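About Haltgate Supporters' Online

Hello and welcome, whether you've followed Haltgate Rovers since you were in a stroller or you typed the name in wrong and ended up on our doorstep!

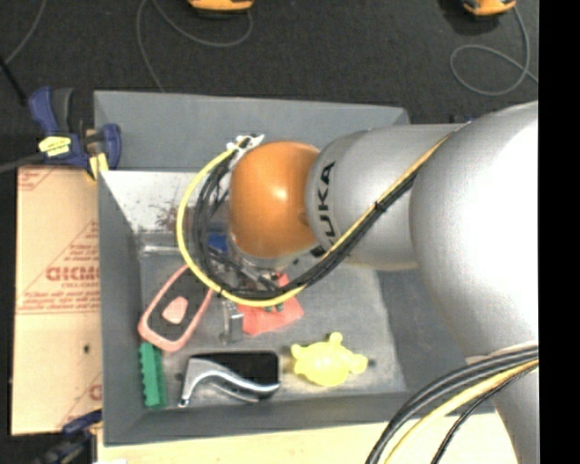 I started this site on my kitchen table with one match report, a terrible logo and an audience of 11 (I was at least two of them). It was meant to last until the end of the season. Then people began emailing me their old programs, their grumbles about the left-back and their directions to away grounds, and I never got around to stopping.

These days it's a proper little company, Cevitell Media, and we put out match reports, previews, a weekly podcast and the away day guides that so many of you print off and leave on the bus. Our newsletter goes to 2,123 inboxes, and we've now published almost 2,000 match reports, including a goalless draw at Randus Town that I still can't read without getting cold feet.

We aren't owned by the club and we don't get free tickets. If the team plays badly we say so, and if the pies at Yin Lane have gone up again, well, we say that too (loudly). The forum is free to join and mostly friendly, apart from the week of the Randus game, when I'd keep your head down.

We're always after new writers, especially for the women's team and the under-18s. You don't need any experience, just a way of getting to the ground and a fairly thick coat. Drop us a line through the contact page. I read everything myself, usually at half time, so replies can be short if we're losing.

Preseason coverage starts in August. Come on, Rovers!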